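Section 4. Setting up the Gridetti countertop water filter

Read this section before you open the cartridge bag. The leaflet in the box says setup takes five minutes. It doesn't, unless you skip the flush, and then you will be drinking carbon dust.

4.1 Check your faucet

1. Unscrew the aerator from the end of the faucet. If it won't turn by hand, wrap it in a rag and use pliers.
2. Look at the threads. Outside threads take the adapter marked A. Inside threads take adapter B.
3. If there are no threads at all, stop. The box claims a "universal fit," but pull-out sprayers and most designer faucets won't take either adapter.

Note: Stustcombe sells a clamp adapter for faucets without threads. We tried two and both dripped. Save your money.

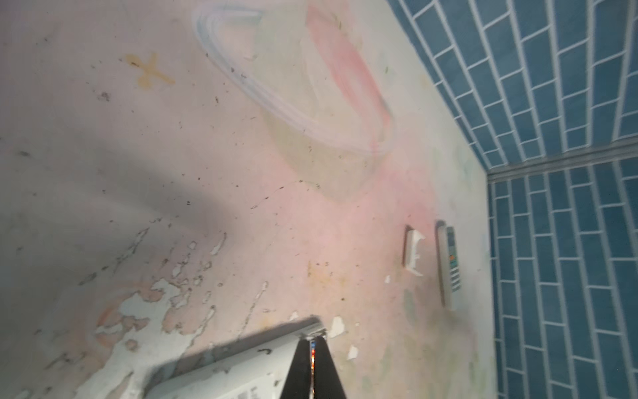

4. Fit the rubber washer flat inside the adapter, then screw the adapter on by hand. Do not use thread tape here. The washer makes the seal, and tape only stops it from seating.
5. Run cold water for 30 seconds and feel under the joint. Any drip now will be a bigger drip later.

CAUTION: Cold water only. The label on the housing says "warm water safe." The warranty card says hot water voids your coverage. It gives no temperature for either one, so assume the card wins.

4.2 Fit the cartridge

1. Turn the faucet off and stand the housing in the sink.
2. Twist the cap to the left until the two arrows line up, and lift it off.
3. Take the cartridge out of its bag and peel the sticker from the bottom end. Missing this sticker is the most common reason for "no flow" complaints.
4. Lower the cartridge in, sticker end first, and press until it stops.
5. Check that the O-ring is in its groove, then twist the cap back on. Hand tight is enough. A wrench will crack the cap, and Wasten does not sell caps separately.

4.3 Flush

1. Connect the hose and run the filter at half flow for 11 minutes. The leaflet says to run it "until clear," but fine carbon is hard to see in a white sink.
2. Throw this water out or give it to the plants.
3. Shut off the faucet, wait a moment, and run one more glass. If it looks gray, flush again.

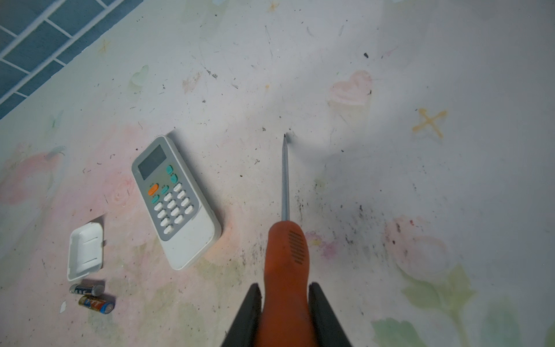 4.4 When to change the cartridge

The box promises 4000 liters. That number comes from the maker's own test on clean city water, and we haven't seen the test. Relu Ghiță ran his on old building pipes and the flow had dropped to a trickle by 2000. Plan on the lower number and treat anything past it as luck.

The light on the cap is no help. It is a timer – it has no idea how much water has gone through, or whether any has. To reset it, hold the button until it blinks twice.

Note: Ghauri cartridges fit the same housing and cost less. They also carry no mark showing what they remove. Neither do some of the name-brand ones, so read the label whichever you buy.

4.5 What this filter will not do

It improves taste and takes out most of the chlorine smell. It will not soften water, and you will still get scale in the kettle. It is not meant for well water or during a boil notice, whatever the reviews say. If you are worried about lead, get the water tested by a lab that doesn't sell filters.

Setup steps checked by Mehwish Orakzai, May. For leaks at the cap, go to Section 6.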